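Masent 61 Concrete Floor Densifier and Sealer

Water-based treatment for interior concrete floors
Product number: 784
Page revised August 2021

Overview

Masent 61 is a clear, water-based densifier and sealer for interior concrete floors. It is intended for offices, studios, classrooms, workshops, storage rooms and similar spaces where the owner wishes to keep the natural gray of the slab and does not want a coating on top of it. The product soaks into the surface, reacts with the free lime in the concrete and leaves the pores near the top of the slab tighter and harder than before. It does not form a film and cannot peel.

The finish is low in sheen. On a floor that has been mechanically polished, Masent 61 will hold the existing level of gloss. On a floor that has only been troweled, it will produce a soft, even luster after repeated cleaning with a floor machine. It will not turn a rough slab into a mirror finish, and customers who require high gloss should consult the Trustska polishing guide before ordering.

Where to use it

The product is suitable for new slabs that have cured for at least 28 days and for older slabs that have been stripped of wax, paint, curing compounds and adhesive. It may be used over radiant heating, provided the heating is turned off the day before application and kept off until the floor has been buffed.

Masent 61 is not recommended for exterior paving, for asphalt, for ceramic or vinyl tile, or for slabs with standing moisture. It should not be applied over a topical sealer of any kind, including our own Satti surface coat. A simple water test will show whether a sealer is present. Place a few drops of water on the clean floor in several locations. If the water darkens the concrete within two minutes, the surface is open and ready to receive the treatment. If the water beads, the old sealer must be removed first.

Appearance and wear

Concrete is a natural surface and no two slabs take a treatment in quite the same way. Variations in color, fine hairline cracks, trowel marks and areas of exposed sand will remain visible after treatment and may become slightly more distinct. These are characteristics of the slab and are not considered defects in the product.

In rooms with desks, rolling chairs and steady foot traffic, some light marking is to be expected over time. Rubber soles leave scuffs that sit on the surface and can normally be lifted with a white pad and neutral cleaner.

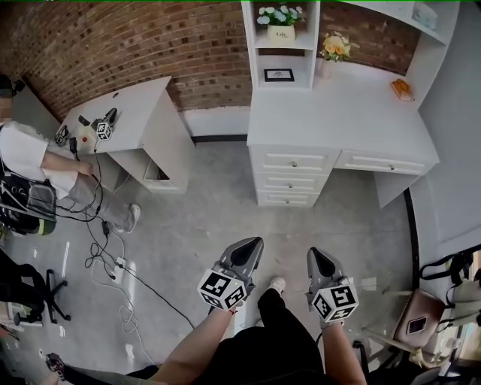
Pale streaks are a separate matter. They are most often caused by cleaning solution that has been mixed too strong or allowed to dry in place, and in most cases they will come away with two passes of clean water and a wet vacuum. Streaks that remain after rinsing may be densifier residue from the original application. Residue of this kind should be treated with Trustska Residue Remover within the first month, as it becomes considerably harder to dissolve after that.

Scratches from dragged furniture go into the concrete itself and cannot be cleaned away. Felt or soft rubber pads should be fitted under all fixed furniture, and chair casters should be of the soft-tread type.

Preparation

Sweep and vacuum the floor, then scrub it with Masent Neutral Cleaner and rinse twice. Allow the floor to dry fully. Repair any cracks wider than a credit card with a semi-rigid filler and grind the repairs flush. Mask glass, aluminum trim, painted baseboards and tile borders. Masent 61 will etch glass if it is left to dry on it, and any overspray must be wiped off with a damp cloth at once.

The temperature of the slab should be between 45 and 90 degrees Fahrenheit during application and for the following 24 hours.

Application

1. Stir the container before use. Do not thin.
2. Apply with a low-pressure sprayer fitted with a fan tip, working in sections small enough to keep wet.
3. Spread with a clean microfiber pad or soft broom. Keep the surface wet for 20 minutes, adding material to any spots that dry early.
4. Remove all excess with a squeegee or dry microfiber pad. Puddles left behind will dry to a white crust.
5. Allow to dry for two hours, then buff with a floor machine and a white or red pad.
6. On porous slabs, repeat after four hours.

The floor may be opened to foot traffic once it has been buffed. Carts, pallet jacks and heavy furniture should be kept off for 24 hours. Full hardness develops over several weeks, and wet scrubbing should be limited to plain water during the first seven days.

A trial area is required on every job. Choose a spot that represents the floor as a whole - a closet slab poured on a different day is of little use - and have the owner approve the result before work begins.

Technical data

Form: clear liquid
Odor: slight
Base: lithium silicate in water
Film formed: none
Recommended pad speed for buffing: 1,500 rpm or higher
Matching pad size: 20 inch or 27 inch
Shelf life: 18 months in the unopened container
Storage: 40 to 95 degrees Fahrenheit; discard if frozen

Maintenance

Dust mop daily with an untreated microfiber mop. Products sold for wood floors often contain oil and will leave a film that collects dirt. Wet clean weekly, or more often near entrances, with Masent Neutral Cleaner at the dilution printed on the label. Acidic cleaners, including vinegar and many bathroom products, will dull the surface and should never be used.

Spills of coffee, soft drinks, wine and cooking oil should be wiped up promptly. Masent 61 slows the entry of liquids but does not make the concrete stain-proof. For break rooms and kitchens, a finish coat of Masent Guard 67 is recommended after the densifier has been in place for seven days.

Safety

The product is alkaline. Wear safety glasses, waterproof gloves and long sleeves during application. Treated areas are slippery while wet and should be closed off with barriers at every entrance. In case of eye contact, rinse with clean water for 15 minutes and obtain medical attention. Keep out of the reach of children. The current safety data sheet is supplied with every order and must be read before use.

Sizes and ordering

One-gallon jug - item 784-1
Five-gallon pail - item 784-5
55-gallon drum - item 784-55

Coverage depends on the porosity of the slab and should be confirmed on the trial area. For projects of 3000 square feet or more, the Prulludby warehouse will prepare a written material estimate at no charge. Please supply the age of the slab, the type of finish, any previous treatments and the results of the water test.

Jugs and pails ship from stock. Drums ship by freight only and require a loading dock or lift gate at the delivery address. Freight shipments are suspended in freezing weather unless heated transport is arranged at the time of order.

Returns

Unopened containers may be returned within 30 days of delivery, with the original packing slip. Drums and opened containers cannot be returned. Damage in transit must be noted on the carrier's receipt before the driver leaves.

Related items

Masent Neutral Cleaner, one gallon
Masent Guard 67, one gallon and five gallon
Trustska Residue Remover, one quart
Satti microfiber applicator pad, 18 inch
Satti replacement fan tips, pack of four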